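4.2 Influence of the return path on synchronisation

In the first series we sent one programme signal from the studio at Kesetov to the receiving room at Brulthorpe. The signal was uncompressed at the source, was encoded once, and travelled over the shared network of the building. No other video traffic was blocked during these tests. Canpolat and Erdem followed a different procedure in their earlier work and reserved a separate line for the video. Our delays are therefore longer than theirs, and the two sets of results should not be compared directly.

The delay was measured between the moment a frame left the mixer and the moment the same frame was shown on the monitor. We repeated the measurement 50 times for each setting of the receive buffer. When the buffer was set to its smallest value, the picture was lost in 7 of the 50 runs. With the middle value no picture was lost, but the sound came earlier than the picture, and this difference was large enough for our operators to notice it without instruments.

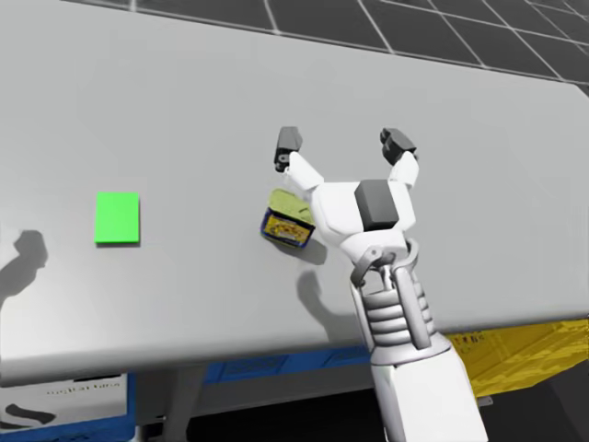

It was at first assumed that the encoder was the cause of this difference. We replaced it by a second unit of the same type, and the difference remained. Then Tülin Uysal proposed to look at the clock of the audio embedder, which had been left in free-running mode after the installation in July. When the embedder was locked to the house reference, sound and picture arrived together again. All runs made before this correction were discarded and are not included in the figures of this paper.

A second question was the behaviour of the return path – that is, the small preview picture which the presenter sees. Here a low delay is more important than a good picture. We reduced the bit rate step by step until two of three observers judged the preview as not acceptable.
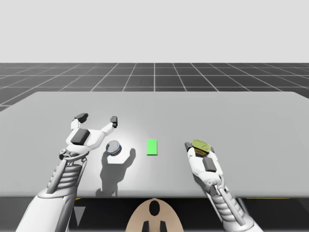 The observers did not know which setting they were watching. They sat at the same distance from the monitor, and each sequence was shown for 23 seconds. Between two sequences a grey field was shown, so that the eye could rest. The Kettler method of scoring was used with a small change: we left out the middle grade, as in the pilot test it was chosen too often.

Figure 7. Open gripper fingertips over a grey surface.

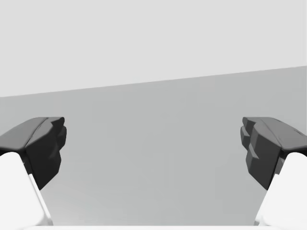 Reading time: 7 minutes

The scores were stable between the observers as long as the content had little movement. For sport content they were more spread, and one observer gave clearly lower grades than the others. We kept these grades in the analysis. In total 1359 single scores were collected, and the full table can be requested from the authors.

One limit of the study must be mentioned. The switches at Brulthorpe were exchanged during the second series, and we cannot exclude that the new ones handle multicast traffic in a different way. A repetition with the Briltmont network, where all switches are of one type, is planned by Mervyn Staniforth and Morven MacAulay.

4.3 Recovery after loss of the link

For the recovery test the network cable was pulled out at the receiver and put back after a fixed time.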